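Two-arm tabletop kit for bagging fruit: is it worth it for a small farm shop?

Posted in Small Business Equipment

Prastwood_Orchard

Hello everybody. We have a small fruit packing room behind our farm shop, and we sell mixed bags of fruit, always four or five pieces in a clear bag with a zipper. Until now we do all of it by hand. The seller Clasar offers a two-arm table kit which they call Skanora, and we are thinking to rent it for one season starting in March.
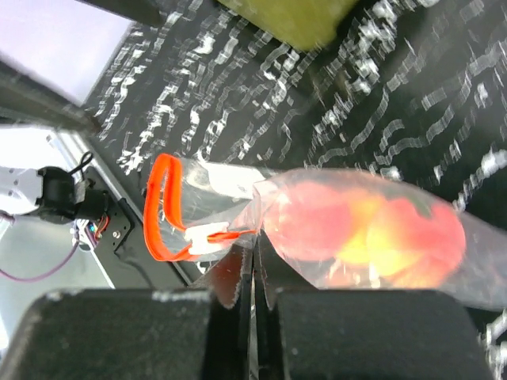
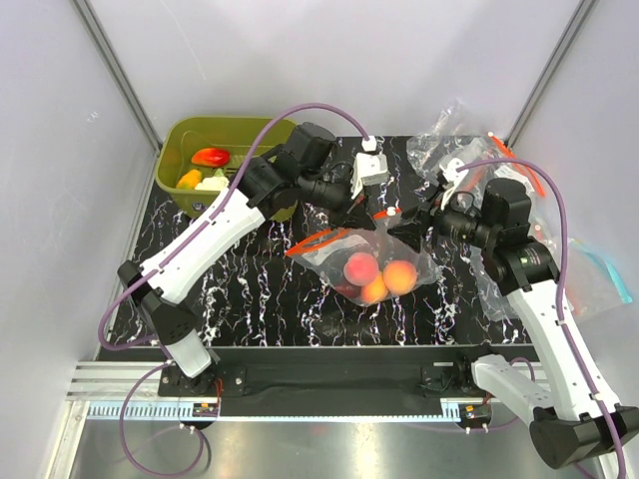

Clear bags and fruit on the worktable, with the kit's grippers at the bag.

My doubts are the following. The rental is 259 per month, and there is one payment of 4000 if we want to keep the kit after the season. For this price the seller includes the two arms, the cameras, the software and one day of training. The fingers are counted as wearing parts and we must buy them ourselves. The seller told me that one filled bag takes 38 seconds when everything goes well. My own hands need perhaps a third of this, but my hands are also needed in the shop.

What I want to know from people who have used it:

Is the time of 38 seconds real with soft fruit, or only with hard things like apples?

Does it bruise peaches? Ours are sold ripe and a thumb mark is enough to lose a customer.

Can it work with thin bags, or must I buy the bags from the seller?

How much must a person stay next to it?

I have read the product page two times and it answers none of these questions. I would be thankful for any experience, also bad ones. I don't need it to be fast. I need that it does not spoil the fruit and that my wife can restart it without calling me.

Edit: some people asked by message about the size of the room. It is not big, but we have one solid bench by the wall with power behind it. The bench is level, I checked.

kamolrat_packing

We rented the same kit for one season at Kamolrat, for plums, peaches and small mangoes. I will go by your points.

The time. With plums we came near to the number of the seller. With ripe peaches we did not, because we turned the closing force down and then the arms must move slower, or the peach slips out before it is over the bag. Our normal time was closer to one minute. If you calculate your costs with 38 seconds you will be disappointed. Calculate with one minute and you can be pleased on the good days.

Bruising. In the first week, yes, we had many. The factory setting for the grip is made for hard fruit. There is a page in the software named "Soft items" and you must open it for each kind of fruit and save it separately. I did not understand this at first and thought I had changed it for all. After we made one setting for each fruit, the marks became rare. Fruit which is very ripe on one side we still put in by hand.

The fall into the bag is also a point. If the arm lets go too high, the second peach lands on the first one. You can lower the release height, but then the bag must be open wide, and this brings me to the bags.

Bags. You don't have to buy from the seller. We used normal zipper bags from our old supplier. But thin bags are difficult. The two sides stick together, and the gripper takes both when it should take one, and then the bag does not open. We changed to a bag a little thicker and the failures went down very much. I suggest you ask for a sample pack of two or three thicknesses and try all of them on the training day, while the technician is still in the room. Also open the stack a little with your hand before you put it on the table, so the bags are not pressed flat.

The color of the zipper made a difference for us as well. With a fully clear zipper the cameras often did not find the mouth of the bag. With a colored strip it was much better. I can't promise that it is the same for you, our lamp was not good either.

The person. In the beginning somebody must stay all the time. Later one of us was in the same room doing labels and looked over when it beeped. To leave it alone and go to the shop in front, I would not do this. When a bag falls down, the program waits, and it can wait the whole morning if you don't hear it.

Restart is easy. One green button on the screen, then you confirm that the table is free. My mother learned it in one afternoon.

We did not pay the 4000 at the end. The kit was not bad. Our season is short, and for the rest of the year we would have nothing to put in the bags. If you also pack nuts or dried fruit in winter, it can be different for you.

bench18

too expensive. hire a student for the summer

tablework_notes

I agree with most of the long answer above, but I have a different opinion about buying. I have the kit in the second year now, for onions and lemons, so my fruit is more patient than yours.

Some small things which were not written yet:

The fingers. Ask the price of a spare pair before you sign. Ours needed changing after 18 weeks. Clean them each evening with a damp cloth, no alcohol. Peach fuzz and sugar will make a layer and after this the bag film sticks to them.

The light. Don't put the bench next to a window. We had over an hour per day when the sun came directly on the plastic, and the arms reached beside the bag again and again. A simple curtain solved it.

The training day. Clasar sends one person, and this person is good, but he wants to show you the demonstration with his own things. Insist that he works with your fruit and your bags. Prepare them the evening before. If he fills twenty bags with your ripe peaches and you can sell all of them, you have your reply, and if not, you have it also. Ask that this is written in the rental paper as a condition, they accepted it for me.

Closing the zipper is a separate program. It was not in my first offer and I had to ask for it. Check that it is in yours, otherwise you get filled bags which you must close by hand.

Prastwood_Orchard

Thank you very much, this is more than I hoped. I looked in my offer and the closing of the zipper is indeed not written there. I sent a message to Clasar about this and about the trial with my own peaches. In March we have no peaches from our trees, so I will have to buy some for the training day, or ask to move the start to the summer. I will write here what they reply.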